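Laborbuch Akustik / Raum Lunau
Mai 2023
Eintrag: Ladan Amini

Nachhallmessung im Besprechungsraum, zweite Runde. Anlass wie gehabt: Sprachverständlichkeit in Videokonferenzen schlecht, vor allem bei den Teilnehmern am Fensterende. Die erste Runde ist wegen der laufenden Lüftung nicht verwertbar, Rohdaten bleiben aber im Ordner.

Aufbau
Dodekaeder auf Stativ, zwei Quellpositionen (Q1 Türseite, Q2 Fensterseite). Sechs Mikrofonpositionen wie im Plan von Kermani, Abstand zu den Wänden überall mindestens ein Meter. Anregung mit Gleitsinus, drei Durchgänge je Kombination, gemittelt. Kalibrator vor und nach der Messung aufgesetzt, Abweichung unter 0,1 dB. Lüftung über die Haustechnik abgeschaltet, Heizkörper zu.

Position M4 musste um eine halbe Armlänge Richtung Flur verschoben werden, dort liegt jetzt eine Bodendose. Im Plan nachtragen!

Ergebnisse, Raum im Ausgangszustand
125 Hz: 0,94 s
250 Hz: 0,88 s
500 Hz: 0,81 s
1 kHz: 0,76 s
2 kHz: 0,71 s
4 kHz: 0,63 s

Der Teppich nimmt oben genug weg, unter 500 Hz passiert wenig. Das passt zum Höreindruck: Stimmen klingen dumpf und verschwommen, Zischlaute sind unauffällig. Zwischen Q1 und Q2 kaum Unterschied, nur bei 125 Hz streuen die Einzelwerte stark. Bei der Raumgröße war das zu erwarten, ich würde den Wert nicht überbewerten.

Auffällig ist eine Spitze bei 692 Hz in den Impulsantworten von M2 und M5. Farahani tippt auf ein Flatterecho zwischen Glastrennwand und Schrankfront. Dagegen spricht, dass sie auch bei geöffneten Schranktüren bleibt. Ich habe daraufhin die Deckenleuchten mit der Hand bedämpft (Farahani auf der Leiter, ich am Rechner), danach lag die Spitze bei 656 Hz und deutlich tiefer im Pegel. Also vermutlich Blechmitschwingen am Leuchtengehäuse. Gegenprobe mit Klebedämpfung steht aus.

Absorber
Von Flilteck liegen zwei Plattentypen als Muster vor. Datenblätter nur mit bewertetem Absorptionsgrad, keine Terzwerte. Kairys hat nachgefragt, Antwort offen. Ohne Terzwerte rechne ich nichts, der Einzahlwert sagt über den Bereich unter 400 Hz zu wenig aus.

Vorläufige Abschätzung nach Sabine nur für 500 Hz und darüber: Mit Belegung der halben Deckenfläche kämen wir auf 0,5 s, eventuell knapp darunter. Für die Tiefen braucht es etwas in den Raumkanten. Kantenabsorber hatte Ghaffari schon im Projekt Mevness vorgeschlagen, dort aus Kostengründen gestrichen. Die Zeichnungen müssten noch da sein.

Stellwände
Die Frage kam aus der Runde, ob mobile Trennelemente reichen würden. Kurze Antwort: für den Nachhall nein. Ein Wandschirm aus Geflecht ist akustisch weitgehend offen, ohne Rückfüllung bleibt davon etwas Streuung in den Höhen. Filz auf einer Tischplatte wirkt ebenfalls nur oben, die Schicht ist zu dünn für alles darunter. Gegen die frühe Reflexion von der Tischfläche kann er trotzdem sinnvoll sein, wenn Tischmikrofone benutzt werden.
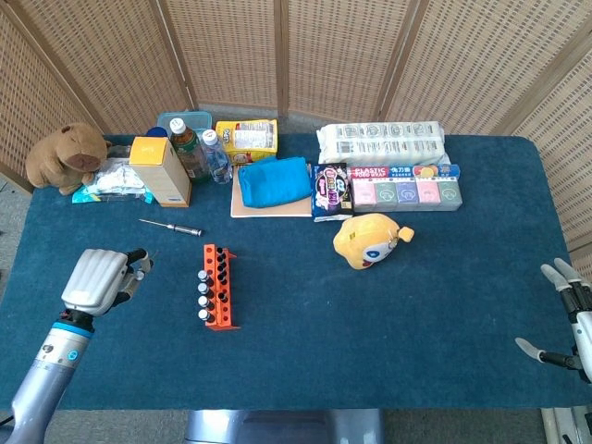

Wer Schirme will, sollte solche mit dichtem Kern und beidseitiger Auflage nehmen, Mindestdicke der Auflage 5 cm. Kristiansen hat ein passendes Modell im Programm, Gewicht und Standfestigkeit sind noch zu klären. Die Abschirmwirkung hängt zudem an der Decke: Solange die schallhart ist, geht der Schall oben drüber.

Fehler / Unsicherheiten
– Temperatur erst am Ende notiert (21,5 °C), Anfangswert fehlt.
– M6, Durchgang 2: Türschlagen im Flur, verworfen und wiederholt.
– Personen im Raum: zwei, bei allen Durchgängen gleich.
– Die Schrankfüllung ist nicht dokumentiert. Beim nächsten Mal Türen zu und so lassen.

Offen
Terzwerte Flilteck (Kairys).
Leuchten bedämpfen, M2 und M5 nachmessen (Farahani, ich).
Zeichnungen Kantenabsorber heraussuchen (Ghaffari).
STI mit Sprachquelle am Tischende, frühestens im Juni, vorher ist der Messlautsprecher nicht zurück.

Nachtrag, abends: Auswertung von M4 mit der korrigierten Position neu gerechnet, Änderung erst in der dritten Nachkommastelle. Tabelle oben bleibt so stehen.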